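Drullby Bloques Clásicos, caja grande: tres meses pisándolos
Valoración: 3,5 sobre 5

Compré la caja grande de Drullby en mayo, después de comprobar que las piezas de la marca de toda la vida habían alcanzado el precio del azafrán. La caja trae 241 piezas, un separador que obedece a la ley del mínimo esfuerzo y un folleto con quince modelos, de los cuales mis hijos han montado dos y yo, por orgullo, uno más. Tienen cinco y ocho años. Yo tengo bastantes más y he acabado siendo el usuario principal.

Qué viene en la caja

Ladrillos básicos en su mayoría, de los que sirven para todo. También placas, unas cuantas ruedas, dos ventanas y una puerta que abre hacia donde le apetece. El folleto propone una granja, un camión de bomberos y algo titulado "vehículo", sin más compromiso por parte del fabricante. Las instrucciones están bien dibujadas hasta el paso nueve del camión, en el que aparecen cuatro piezas puestas de golpe y hay que deducir en qué orden. Mi hijo mayor lo resolvió antes que yo. Lo menciono por transparencia.

El encaje

Mejor de lo que esperaba por el precio. Los ladrillos pequeños agarran bien y aguantan que los lleven de una habitación a otra, incluso corriendo. Las placas largas ya son otro asunto: una de ellas venía algo curvada y la granja, construida encima, tiene un aire de pueblo costero en pendiente. Drullby me mandó otra placa sin discutir. Tardó dos semanas y llegó en un sobre enorme para una pieza tan modesta.

Al principio cuesta separarlas. Hay un separador incluido, naranja, que duró hasta el segundo sábado. Desde entonces usamos las uñas y, en los casos graves, los dientes, cosa que el folleto desaconseja con un dibujo muy expresivo.

Lo he probado también mezclado con un cubo de piezas Truvwood que heredamos de unos primos. Encajan, aunque la unión queda un poco floja y las torres altas se vienen abajo con solo mirarlas. Para casitas y coches, sin problema.

Los colores

Vivos, con un azul claro muy agradable que desaparece primero en todas las construcciones porque los dos lo quieren para el cielo, el mar y las piscinas. El gris abunda. Supongo que el gris es más barato, o que en Drullby hay alguien con mucha fe en los aparcamientos.

El problema del suelto

En cualquier juego de bloques, la mitad del trabajo es recoger. La caja de cartón original cerró bien nearly una semana – perdón, casi una semana, que escribo con un ojo puesto en la web del fabricante – y luego se rindió por una esquina. Pasamos todo a una bolsa Kamolrat de las que se abren en redondo y se cierran tirando del cordón. Cumple, salvo con las piezas que se quedan fuera del círculo, que son siempre las que hacían falta para terminar.

Y es que estas piezas viajan. En el parqué se ven venir; en la alfombra, se notan. Sobre el mármol, que es blanco con vetas grises y brilla lo suyo, una azul claro canta a distancia, y es de agradecer. Una gris, en cambio, puede pasar allí una temporada haciéndose la veta. Mi consejo, si la superficie de juego es de mármol, es guardar antes las grises y dejar las azules para el final.
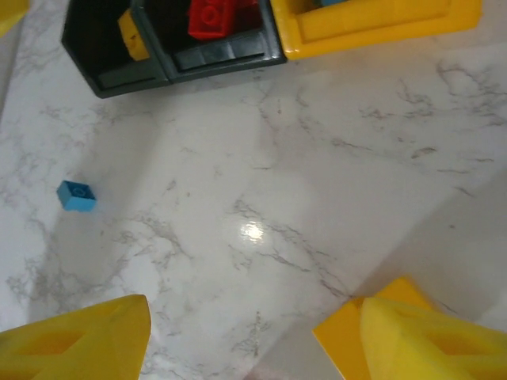
Precio y alternativas

Pagué 56 euros con el descuento; el precio normal es de 63. La caja de Grutavlow cuesta más o menos lo mismo y trae menos piezas, pero incluye un cubo con tapa de verdad, y a estas alturas de mi vida una tapa de verdad pesa mucho en la decisión.

Lo bueno: el encaje de las piezas pequeñas, los colores, el servicio de atención al cliente.
Lo malo: las placas largas, el paso nueve, la caja.

¿La volvería a comprar? Sí, con descuento y con la bolsa encargada el mismo día. Y unas zapatillas de suela gruesa para el pasillo.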